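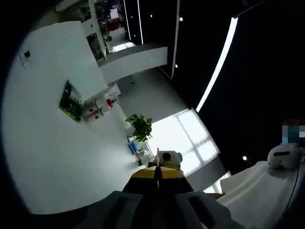
Potted green plant in a bright room, glossy leaves

Zoliswood Planter Stand, mid height

In stock. Ships from Gramness, usually next morning if you order before 2 pm.

Solid little stand for one houseplant. Gets the pot up off the floor and nearer the window. Three sizes in the Zoliswood line, this page is the middle one. For the low one see the list at the bottom.

Email this page | Print this page
Shares: 153

Height 27 inches. Holds up to 45 pounds, and that means pot, wet soil and plant all together. Wet soil is heavy! Weigh it after watering if you're close to the limit.

Beech legs, oiled. Top ring is steel, painted black. Saucer included, saucer is plain clay, glazed on the inside only. Felt pads for the feet in the bag with the screws. Dont toss the bag.

Fits most round pots with a straight side. Square pots, no. Pots with a wide lip sit a bit high but they sit. If yours tapers a lot toward the bottom get the Sodedwood ring insert, sold separate, drops right in.

Putting it together

Four legs, one ring, one cross brace. Hex key in the box. Start all the screws by hand first, leave them loose, stand it up on a flat floor, then tighten. If it rocks, loosen everything and go again. Ten minutes or so. Brace goes in with the notch facing up, the printed sheet has this wrong in the older boxes and we are still working thru those.

Care

Wipe the legs with a dry cloth. Oil once a year, any food safe wood oil is fine. Not for outdoors. Covered porch OK in summer, bring it in by fall. Empty the saucer after watering. Water left standing will mark the legs over time and we can't cover that under the warranty.

Finishes: natural, walnut stain, white. White is back in February. The walnut runs darker than last year's batch so if you are matching an older stand, order a sample chip first. Chips are free, you pay the stamp.

Shipping and returns

Flat box, one per order line. More than six, write to us for a pallet rate. Returns in 30 days, unused, in the box. Missing screws or a split leg, just email and we send the part, no need to ship the whole stand back. El Khatib in town also carries the natural finish if you'd rather see one before you buy. They don't stock teh ring insert.

Item no. 590

Comments (4)

Related items
Zoliswood Planter Stand, low
Zoliswood Planter Stand, tall
Sodedwood Ring Insert
Clay Saucer, glazed inside
Felt Foot Pads, pack of 8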